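Tiltwood Tabletop: everyday things on a blue cloth

README for the October release, 2018-10-16

Welcome! Tiltwood Tabletop is a small collection of pictures of one table and the stuff that ends up on it. We love ordinary clutter, and there is plenty of it in these folders: packaging, towels, toys, laptops, little containers full of colorful bits. If you work on finding or naming household and desk things, or you just like looking at other people's tables (we do!), please dig in.

What's in the release

There are 384 pictures, sorted into 16 folders, one folder per table layout. Of these, 283 have item names written by hand and the rest have only a folder note. Abdul-Rahman Essien wrote the names, and Åsmund Hägglund went through them all a second time and fixed spellings.

The layouts mix soft things with boxed things on purpose. A towel never lands the same way twice, while a carton keeps its shape, and having both on one cloth makes for really fun pictures.

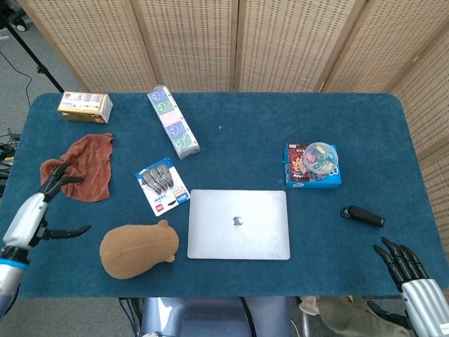 Closed laptop, crumpled towel, plush toy and packaged goods on the teal-blue cloth.

How the items are named

We went for the plainest word that still tells you something. "Towel" is fine. "Plush toy" is fine, and we don't guess at the animal unless the face shows. Anything sealed under plastic on a card is a "blister pack", with the contents added if you can make them out. Boxes get "box" plus their main colors.

Laptops get one extra word, "open" or "closed", and that's the part we're happiest with. It sounds tiny, but an open laptop hides so much of what is behind it! A package that was easy to name over a closed lid may be down to a corner and a bit of print once a screen is up. In those cases the item keeps its name and picks up the tag "partly hidden".
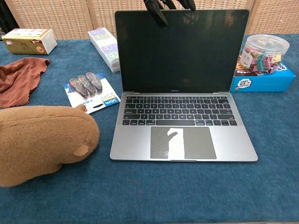 The tag shows up 83 times in the name lists, mostly on boxes toward the back of the table. We left those pictures in because real desks look like that, and sorting out what's behind what is half the pleasure.

Paper gets its own name too. Loose sheets are "paper", and anything cut to a shape is "paper cutout", wherever it happens to be lying.

Folders

layouts/ the pictures
names/ one plain text file per picture
notes/ folder notes from Åsmund, some of them quite long
sellus/ the same names in the layout the Sellus viewer reads

Known gaps

Blues are inconsistent. The cloth leans green in some pictures and plain blue in others, so please don't use its color to match one folder to another. Small print on packages was copied only when both of us read it the same way. The towel color is "brown" in the early folders and "reddish-brown" later on; same word group, not yet merged.

Changes since the last release

Merged "soft toy" into "plush toy". Added the open/closed word for laptops. Fixed a pile of empty name files.

Found a wrong name? Send the file name and your better word to Abdul-Rahman. We enjoy getting these!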